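Tistgate Seed Library Marks 20 Years of Lending Beans, Beets and Good Advice
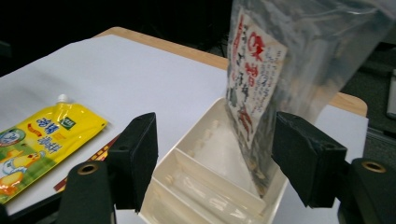 TISTGATE - When Oksana Vasylenko first asked the town library if she could leave a shoebox of saved seeds next to the returns desk, she figured it would sit there for a month or so and then come home with her again. That was 20 years ago this July, and the shoebox has since become two tall card-catalog cabinets, a shelf of notebooks and a waiting list for one particular pole bean.

The Tistgate Seed Library celebrated its birthday with an open afternoon in the reading room, and by two o'clock it was hard to find a place to set down a cup of tea. People came with envelopes in their pockets, with tomato starts in yogurt cups, and in one case with a very large squash left over from last fall that was still, its owner insisted, perfectly good to eat.

The idea behind the place is as simple as it was in the beginning. You take home a packet in the spring, free of charge, grow what's in it, let a few of your best plants go to seed, and bring some back when the season is over. There are no fines. Plenty of people forget, or lose the lot to groundhogs, and they are welcome to come back and try again.

"I have lost a whole row of lettuce to one rabbit, and I watched him do it," Vasylenko told the crowd. "So I'm not going to scold anyone."

Much of the afternoon belonged to the Dovhaniuk bean, which is the one with the waiting list. It is a tall, late climber, cream-colored with a maroon splash around the eye, and it came to town with a family of that name who farmed out past the Visine road for many years. When the last of them sold up, a single jar of the beans was passed over the fence to their neighbor, Vitalii Harasym, and for a while his garden was the only place in the county where it was grown.

Harasym, who is now retired from the feed mill, brought his son Demyd along to help explain how they keep the strain true. They grow it well away from any other pole bean, pull out anything that looks odd, and leave the pods on the vine until they rattle. After that the beans are spread out in the attic for a good long while before they are shelled. Father and son do not quite agree on how long. Demyd says three weeks is enough. His father says you will know when you know, and that a bean that dents under your fingernail has no business in a jar.

Twenty-three households have signed up to grow the Dovhaniuk next year, and each will get a small handful to start with, along with a page of instructions in Vitalii Harasym's own careful printing.

Visitors could also sit in on a short talk by Raphaël Lebrun, who teaches biology at the high school and has kept the library's germination notebooks since his predecessor moved away. He spoke about storage, mostly - keep seeds cool, keep them dry, write the year on the packet while you still remember it - and then took questions for a good deal longer than planned. Several of them were about onions. Onion seed, he said, is short-lived stuff and should be used up within a year or two, while tomatoes will often come up happily after five or six. A woman near the back said she had sprouted melon seeds older than her daughter, and Lebrun asked her to please bring some in.

The afternoon's other piece of news concerned the time box. Members filled a tin with samples from this year's returns, and it will go into the chest freezer in the library basement with a label asking that it be opened in 2042. Hnat Nechyporuk, the youngest member to turn in a packet this season, was given the job of putting on the lid. His contribution was sunflowers, saved from a plant that he says came up taller than the garage.

Vasylenko said she would like to see the seed library add more flowers and a few hardy grains, and she is hoping someone will come forward with an old local sweet corn she remembers from childhood and has never been able to track down. It was short in the ear, very pale, and her grandmother called it Ollow. Anyone who has a few kernels tucked away in a drawer is asked to let the front desk know.

Packets may be returned at any time the library is open. Please clean off the chaff first, if you can, and include the name of the variety and the part of town where it was grown. Cake left over from the party was sent down the street to the fire hall.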